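The Uneo Sisters Came to Town and My Kids Have Not Stopped Stomping

November 2022

I have been meaning to write this one up since we got home, and I keep getting interrupted by a four-year-old singing the chorus of "Soup on the Roof" at me through the bathroom door.
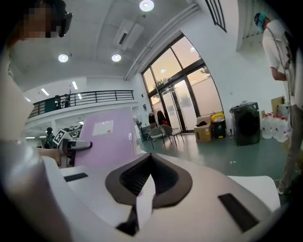

So! For anyone who hasn't been pulled into this yet, the Uneo Sisters are a children's music duo, Catherine Gourlay and Ailsa Buchanan, and they are not sisters. They met in a college choir, they both got thrown out of the alto section for giggling (Catherine tells this story from the stage and it gets longer every time, apparently), and now they make records for little kids that I would put on in the car with no kids in it. I have done that. I did it last week on the way to the dentist.

We first heard them back in May when the library put one of their songs on before story time. My daughter Junie stopped dead in the middle of the rug with her coat half on. She is a child who does not stop dead for anything. I asked the librarian what it was, wrote it on my hand, and by dinner we had the whole first album, Puddle Parade, going in the kitchen. My son Wes, who is seven and has recently announced that he is too old for "baby music," stayed at the table a good long while after his noodles were gone.

The second album is called Makham, after the made-up town where all the songs take place, and this is the one I want to rave about. Every song is about somebody who lives there. There's the mail carrier who is scared of mailboxes. There's a goose who runs the bank. There's a really lovely slow one, "Munro at the Window," about an old cat named Munro watching the snow come down and waiting for his person to get home from the night shift, and if you are a parent who has ever worked nights you should maybe not listen to that one in a parking lot. I speak from experience.

What I love is that the songs don't talk down. The rhymes are goofy but the music is full of stuff. Cameron Galbraith plays upright bass on the whole thing and there's a bit at the end of "Goose at the Bank" where he just takes off for eight bars and the sisters hoot at him in the background and they left it in. There's a clarinet on "Soup on the Roof" that sounds like it's laughing. Wes asked me what the clarinet was and we ended up watching clarinet videos for most of a rainy afternoon, klezmer and Dixieland and one man playing on a ferry.

Anyway, the show.

They played the Virell, which if you're not local is the old movie house downtown with the green tile lobby. It seats 300 when the balcony is open and the balcony was open, so you can imagine the noise. We were in the stalls, left side, behind a family who had all come dressed as geese. Full commitment. The dad had orange rubber gloves on his feet over his shoes. I was jealous that we hadn't thought of it and Junie was beside herself, and the goose mom very kindly gave her a spare feather, which is now living under her pillow.

The lights went down and there was a bit of crying from the smaller ones (normal), and then you heard the bass come in all by itself in the dark, really low, and then feet. Just stomping feet. They came up the aisle from the back of the theater! Catherine down one side and Ailsa down the other, stomping in time, and by the time they got to the stage every kid in the place was doing it too. I could feel it in the armrests.

They opened with "Everybody Up in Makham" and went straight into "Mailbox, Please," which has the call and response part where the audience has to be the mailbox. If you've never heard a whole theater full of preschoolers bellow I AM ONLY A BOX, I recommend it. Wes, Mr. Too Old, was on his feet for that one with his arms straight down at his sides, being the most serious mailbox you ever saw.

I'm going to get the set list wrong, but from memory, and with some help from the notes I took on the back of the parking stub:

Everybody Up in Makham
Mailbox, Please
Puddle Parade
Goose at the Bank (long version, with a bass solo and a dance lesson)
The Button Song
Left Boot
Munro at the Window
Something new that I think is called "Agnes Drives the Plow"
Counting Backward to Breakfast
Soup on the Roof
Encore: Sleepy Road

The new one! Okay. Before it, Ailsa told a story about a real Agnes, Agnes Ogilvie, who taught her piano when she was small and who also drove the snowplow in her town in the winters, and who would sometimes turn up to lessons still in her coveralls and play the left hand part standing up. The song is a sort of boogie-woogie thing with a big rolling left hand, and the kids get to be the plow, pushing with both arms. It goes faster each verse. By the last one Ailsa was playing standing up herself and Catherine had given up on singing and was just yelling street names. I don't know if it's going to be on the next record but if it isn't I will write a letter.

"Munro at the Window" was the one I was worried about, partly for me and partly since slow songs and small children don't always get along. They handled it so well. Catherine asked everyone to find a hand to hold and curl up like a cat, and they brought the lights down to one lamp on the piano. You could hear some rustling and a baby up in the balcony saying "cat, cat, cat," and that was it. Junie climbed into my lap and put her whole hot sweaty head under my chin. I'd have paid for the tickets for that alone.

A few practical things, for those of you who emailed after I mentioned on here that we were going:

The show ran an hour and a bit with no intermission, and that felt right. We had snacks before and didn't need them during.

It's loud in the stomping parts. The theater had ear defenders to borrow at the coat check, in a basket, free, and plenty of families were using them. Bring your own if your kid is particular about that kind of thing (Junie is, hers have stickers on).

Strollers go in the side hall by the stairs. Take your diaper bag out first! I did not, last time I was there with a baby, and I still remember the walk.

There's a quieter show too. Sheena Gunn, who does their bookings and was selling records in the lobby, told me they do a low-volume performance in most cities, with the house lights half up and no aisle stomping, and kids free to wander. Ours was the morning after and I wish I'd known, since my sister would have brought my nephew. Check the listing for your town and if it isn't there, ask. Sheena said they add them when people ask.

We did buy stuff. I had told the children very firmly we would each pick one thing, and then I was the one who broke it. Wes chose the poster with the goose in her bank vest. Junie chose a pair of yellow shoelaces, and please know that she does not own a single shoe with laces. I got the vinyl of Makham, which comes with a fold-out map of the whole town drawn by Ailsa. The map is wonderful. The bank is there, the bakery, Munro's window with a tiny orange dot for the lamp, and a road going off the edge marked "Agnes, mostly." Wes has been adding to it on a sheet of printer paper taped to the side. So far he has put in a skate park and a volcano.

And then they came out to the lobby, both of them, still out of breath, and sat down on the floor by the popcorn counter so the kids could come up to them. No rope or line or anything, it was a big happy heap. Junie, who had been rehearsing in the car what she would say, walked right up to Catherine, held out her feather, said "I have a feather," and walked away again. Catherine called after her, "It's a very good one!" and I think that may be the high point of Junie's life so far.

I keep seeing people say there's no good music for kids, or that you have to choose between what they like and what you can stand. I get it, I've had the same toy truck song going in my head since Wes was a baby. But there's so much lovely stuff being made by people who can really play, and a lot of it never makes it past whatever the tablet serves up next. Ask your librarian. Ours is batting a thousand.

If you want a place to start with these two, I'd go "Goose at the Bank" for the dancers, "The Button Song" for the under-threes (it's all fingers), and "Counting Backward to Breakfast" for bedtime, though fair warning that it made Wes want pancakes at eight at night. Save "Left Boot" for when you need everybody out the door. We play it every school morning now, and the rule is shoes on before the second chorus. Our record is the first verse, and that was Wes, and he'd slept in his socks.

Tell me in the comments what your people are listening to. I'm putting together a playlist for the drive to my mother's and right now it is all geese.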